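Packing room automation, anyone been through it?
Shop Floor Talk > Warehouse and Packing

tsundqvist
March 1, 2024

Looking for people who have lived through this. I run the day side of a packing room at a kitchenware seller. We put bowls, cups and small gift sets into bags and then into cartons. Management has signed with a company called Celden to automate the bagging benches by next year. The first stage is that our own people do the packing with hand-held grippers, one in each hand, so the system can learn from it. Six benches, two shifts.

I have sat through the presentation twice. It said the staff would be "moved up to higher value tasks." I asked which tasks and got a slide with a picture of a lighthouse on it. What happened at your place?

Trygve

binside_out

We had the same speech at Timano, different vendor. The higher value task was clearing jams. Before the change I packed all day and talked to the person next to me. After it I stood by myself between two machines and waited for a light to go on. Same pay. My back is better, I'll give them that. My head is worse.

Ask them now, in writing, how many people they plan to have in that room once it's running. If they say they don't know, they know.

R_Navarro

I'll be the other side of this. I did bagging for 15 years and I have two bad thumbs from it. If a machine wants to open plastic bags all day it is welcome to them. People get sentimental about jobs they wouldn't let their own kids do.

We got two arms at Hinow for the heavy cartons and not one person asked for the heavy cartons back. There were layoffs later, but that was because we lost a big account.

binside_out

Reynaldo, that is what they told you the layoffs were for.

R_Navarro

I was the steward. I saw the order book. You can believe me or not.

silvia.h

Can we stay on Trygve's question? Cartons and thin bags are two different things. A carton is a box and it stays a box. A bag is a new shape every time you let go of it. I've been on a bagging line that was supposed to be automatic since before my hair went gray and we still had a person at the end pulling the film straight.

So my worry is less that the machine takes the job next year. I think it will half work, and the half that doesn't will be handed to whoever is left, at a speed the machine sets. Get the pace in writing too.

tsundqvist

Silvia, that's close to what I see already. The target for this first stage is 100 good packs a bench per shift. It sounds like nothing until you try to get hold of film with two flat pads in place of fingers. You can't feel if you have one layer or two. People who are fast with their hands are the most frustrated, and the new hires do about as well as they do, which the old hands have noticed.

haworth_b

Maintenance guy here, so take it for what it's worth. Everything sounds bad in the first few weeks. Our Boström cell was a joke for months and then it wasn't. I'd give it time before writing the obituary.

What I would ask is who owns the know-how. Your people are teaching the thing. Are they getting anything for it?

tsundqvist

A vest. And normal hourly pay.

When Torunn Hellström from our HR was asked about a bonus she said it would be "looked at." That was before the holidays.

binside_out

Ours got a pizza lunch. I still think about that pizza.

R_Navarro

OK, on that one I agree with all of you. If my hands are the textbook I want to be paid for the textbook. Bradley's question is the right one. We asked for a flat payment of 2000 each and got less, but we got it, and we only got it because we asked before the work started. Once they have what they need you have nothing to trade.

silvia.h

And job titles. If the work changes, the title and the grade should change with it. "Operator" got my group one step up. "Packer who also minds the machine" gets you nothing.

haworth_b

Trygve, do you have a picture of what they are doing at the bench? Hard to judge from words if it's a pace problem or a tool problem.

tsundqvist

One from the bagging bench, pink film and one of the green bowls. I'm taking the headcount question and the pay question to the plant manager this month and I'll post what he says — if he says anything.
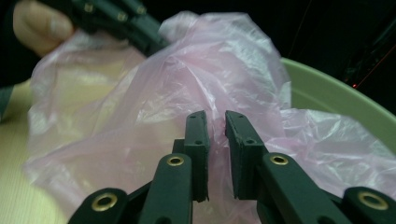 My own guess is that it's both, pace and tool. I would still rather have the pace fixed first, as that one only takes somebody upstairs changing a number. Reynaldo, if you still have the wording you used for the flat payment, could you send it to me?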